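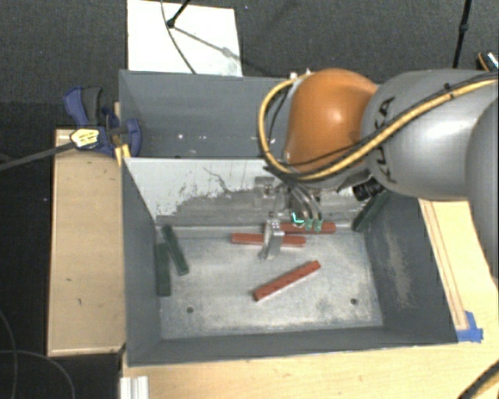 About the Gakton Group

Gakton is a robot learning group. We study how an industrial arm can improve its own grasping from trial data, with little or no labeling by people. The group works between a university department and an engineering office, and publishes methods, training code and negative results.

What we work on

Our main line of research is bin picking from a single overhead view. The task is easy to state: given an image of a bin with several rigid objects in it, choose a gripper pose that ends with one object lifted and held. Most open questions sit at the margins of that task. Objects lie against walls. They lean in corners where a finger has no room to descend. Two of them touch along a side and come up together, or neither comes up. A policy trained mainly on objects in open floor space will report high average success and still leave the same few parts in the bin at the end of every run.

We chose plain colored blocks as our standard object set. Blocks are cheap, they do not deform, and they can be segmented by color with a short script, which keeps perception errors from being mistaken for grasping errors. A block also has a clear long axis, so a wrong gripper angle shows up in the result.

The Davier method

Davier is the name of our training procedure. It was first written up by Jagadeesh Bangera as an internal note and has been revised several times. The procedure has two stages.

In the first stage the arm collects attempts under a scripted policy that samples grasp points over the bin floor. Each attempt is stored with the image before the motion, the commanded pose, the finger opening after closing, and a success flag. The flag is computed from the finger opening and from the difference between the images before and after the lift. No person reviews it.

In the second stage a network is fitted to predict the success flag from an image patch and a pose. The trained network then takes over the choice of grasp and collection continues. The part specific to Davier is the sampling rule. Attempts are grouped by distance to the nearest wall and by the angle between the object axis and that wall. Groups with high disagreement between ensemble members are sampled more often. A group is retired from extra sampling when disagreement stays under a fixed threshold for 50 consecutive attempts.

The rule is simple and has one known weakness. If the success flag is wrong in a consistent way, disagreement falls and the group is retired with a confident, incorrect estimate. We saw this with blocks dragged up a sloping wall and released at the rim. The flag counted them as lifted. The current version adds a second image check at a fixed height above the bin.

Results so far

The comparison we quote most often uses 900 training attempts for each policy, followed by 300 test attempts on layouts held back from training. On blocks lying in open floor space, Davier and uniform sampling performed the same within the noise of the test. On blocks touching a wall, Davier reached 90 percent success, and uniform sampling did not reach that level with the same number of attempts. Corner placements remain poor under both policies. We think this is mostly a limit of gripper geometry, and we do not claim that more data would fix it.

Two results were negative. Adding a wrist view did not improve wall grasps. Training on rendered images before real collection shortened the early phase but made no measurable difference to the final policy.

Procházka and Skalier

Two tools support the work. Procházka is the run controller. It schedules attempts, checks each commanded pose against a collision model of the bin and its surroundings, and stops the arm if contact force exceeds the set limit. It also stirs the bin contents at fixed intervals so that a policy cannot go on working from one easy layout.

Skalier is the logging format and viewer. Each attempt is one record, and records are never edited after writing. Corrections are stored as separate entries that point to the original. This makes the files larger than they need to be, but a training set can be rebuilt exactly as it stood on the day a model was fitted.

Bin position matters more than we expected at the start. A shift of the bin between calibration and collection shows up first as missed grasps near one wall, and can look like a learning problem. Calibration is therefore repeated before each collection block, and the results are stored with the run.

People

Jagadeesh Bangera leads the learning work and maintains the Davier code. Ľubomír Tóth is responsible for the cell, the safety case and Procházka. Student projects are supervised jointly. Recent topics include failure detection from motor current, grasp planning for leaning objects, and the effect of bin surface wear on color segmentation.

Working with us

We take on a small number of joint projects with companies that have a picking problem and can supply sample parts. Rigid parts with at least one graspable pair of parallel faces are a good match. Bags, cables and transparent packaging are outside what we can currently support.

Prospective students should send a short note naming the topic they are interested in and any code they have written. Group meetings are on Tuesday and are open to visitors by arrangement with Ľubomír Tóth.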